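Trindine Community Help > Packing & Handling > Grippers

Gripper keeps dropping kraft envelopes after pad change

Asked 16/07/2023

Hi all, hoping someone has seen this. We've got a small Edero pick cell that takes flat kraft mailers off a stack and puts them on a label conveyor. Two-finger gripper, soft pads, nothing fancy. Ran fine for ages. Pads were due so I swapped them in June, genuine ones from Branamell, same part as before. Since then it picks the small mailers no worries but the large tan ones slip. Usually on the swing over to the conveyor, the bottom end kicks out and the whole thing rotates in the fingers. Sometimes it lets go altogether.

Things I've tried:
Grip force up from 2 to 5 on the pendant (it's just a scale, no units). Better hold but now it creases the flap.
Slowed the swing. Helps a bit, kills the rate.
Wiped the pads with isopropyl. No change.
Re-taught the pick point twice.

Counter on the gripper says 2,272 cycles since the pad change so they're hardly worn. Manual says pads are good for a lot more than that. Before I pull it apart again – is there a break-in period or have I fitted something wrong? No fault codes, which is the annoying part.
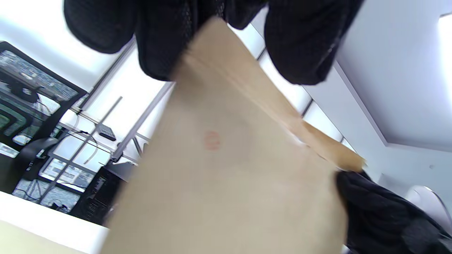 Also should say the stock is the same supplier, same weight, nothing changed there that I know of. Paper is the slightly mottled recycled sort. Cell is in a front office not on the floor so no dust to speak of. Firmware I haven't touched.

3 answers

Answer 1 (accepted)

Had the same on ours. Two things to check, do them in this order.

First, finger parallelism. When you change pads on that gripper you have to loosen the finger carriers, and they don't always go back square. Close the fingers on a strip of plain paper at low force and pull it out slowly. Then do the same at the other end of the pad. If one end lets go easy and the other bites, you're only holding along an edge. Small mailers won't care, they're light. A big one has enough leverage to pivot. Loosen both carrier screws, close the fingers on a flat shim, snug them up while closed, then torque.

Second, zero the stroke again. New pads are thicker than the old squashed ones, so the controller thinks it's gripping before it is. Menu is Setup – Tool – Stroke Zero. Fingers open, nothing between them. Power cycle after or it dosn't save.

Once that's done put your force back to 2 and work up. You shouldn't need 5 for paper. And move your pick point in toward the middle of the short edge, away from the flap. The flap side is thicker so the fingers close crooked on it.

Comment from the asker: It was the carriers. Left one was well out, paper strip just fell out the bottom end. Squared it, zeroed the stroke, running at 3 and no drops all arvo. Cheers. Wouldn't of thought of the paper strip.

Answer 2

Check your air pressure

Comment from the asker: It's an electric gripper mate

Answer 3

Adding to the accepted one for anybody who lands here later. Stop using isopropyl on those pads if yours are the grey silicone type, it left ours shiny and they got worse. Warm water, drop of dish soap, lint-free cloth, let them dry properly before you run.

We also put a pad check on the service sheet every 3,000 cycles. Doesn't mean replace, just look. Curling at the tip, glaze, paper fluff packed into the grooves. Recycled kraft sheds more than you'd think, even in a clean room, and it packs in tight. Old toothbrush gets it out.

If you still get rotation on the biggest ones after squaring the fingers, the wide pad kit from Choi bolts straight on. You have to redo stroke zero and change the tool width in the same menu or it'll clip the side of the stack on approach. Ask me how I know. Re-teach the place point as well, not only the pick – the drop height changes a touch and the envelope lands nose first on the belt.

Was this page helpful? Yes / No

Related: Label conveyor stops with stack present
Related: Edero pendant won't save tool offset
Related: Double picks on thin mailers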